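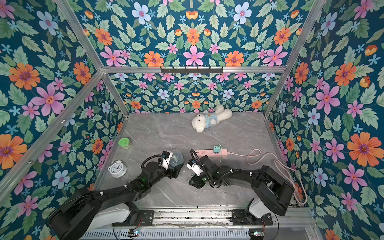 Five minutes with Yaneth Restrepo on lipstick, brow gel and giving up foundation

Caught Yaneth on a Friday, between clients, coffee in one hand. She has been doing bridal makeup for 11 years and talks fast, so apologies if I missed bits.

First thing I asked was what's in her own bag. Not much. "A brow gel, a cream blush and two lipsticks. I stopped wearing foundation in July and I haven't gone back." Her skin was playing up, she says, and every base she tried sat on top of it by lunchtime. Now it's concealer around the nose and done.

The brow gel is the clear one from Drivoren. She's on her third tube. "It holds but it doesn't go crunchy. I hate crunchy." The brush is too big for her though, so she wipes most of it off on the neck of the tube first. I do the same with mine, makes a right mess.

Lipstick is where she gets picky. Her everyday one is a brownish rose from Muvley, and she owns over 20 shades from them, most bought on sale. "My sister counted. I didn't want to know." She blots once, adds a second layer, leaves it alone. No liner unless it's a red.

The red is by Vinen and she's less sure about that one. Gorgeous color, dries out her lips by the evening. "I'd wear it to a dinner. I wouldn't wear it to a wedding, you're kissing people all day."

What about brides who want to do their own? She likes it when they do. Her advice is to practice twice, in teh same light you'll get dressed in, and take the lipstick with you. "Give it to somebody with pockets."

Blush - cream, fingers, before powder. She won't budge on that. Powder goes down the middle of the face only, and she uses a small eyeshadow brush for it, wich I tried this morning and quite liked.

Last question, anything she regrets buying? Long pause. "A glitter palette. I've used 2 of the colors." Then her next client rang the bell and she was off.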